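Preguntas frecuentes sobre la recogida de ejemplos en Trimerville

Estas son las preguntas que más nos llegan de las personas que quieren grabar con nosotros o usar los datos del proyecto Usero. 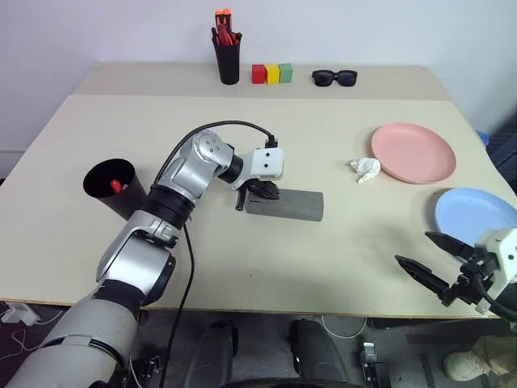

¿Qué es un ejemplo para ustedes?

Llamamos ejemplo a una tarea corta, grabada desde el comienzo hasta el final, con la instrucción escrita que le corresponde. Puede ser coger la esponja, poner un cubo encima de un plato o guardar un rotulador. Si la instrucción falta, el ejemplo no entra en el conjunto.

¿Cuántos ejemplos hacen falta por cada tarea?

Pedimos 200. Para las tareas con los dos brazos subimos a 315, que son más difíciles de aprender para el modelo.

¿Por qué hay en la mesa objetos que la tarea no utiliza?

Queremos que el sistema aprenda a elegir el objeto que se le pide. Con una mesa vacía, el modelo Gandier funcionaba bien en nuestras pruebas y después se equivocaba cuando aparecían otras cosas al lado.

¿Se puede repetir siempre la misma colocación?

No. Cada 10 grabaciones hay que cambiar los objetos de lugar y girarlos un poco. La esponja, por ejemplo, conviene dejarla a veces recta y a veces inclinada.

¿Qué se hace con los intentos fallidos?

No se borran. Se marcan como fallo y se guardan en una carpeta separada. En la última entrega de enero fueron 153. Si la pinza pierde el objeto pero la persona consigue recuperarlo, el ejemplo se cuenta como válido y se escribe una nota.

¿Es necesario saber programar?

No es necesario. Antes de empezar se hace una práctica de más de 10 intentos, los cuales no se guardan.

¿En qué idioma se escriben las instrucciones?

En español o en inglés, con frases simples y un solo verbo si es posible. La revisión la hace el equipo Khương, y puede devolver las frases que no quedan claras.

¿Cuándo se puede grabar?

Por la mañana, de 9:00 a 13:00. Para otro horario hay que escribirnos con anticipación.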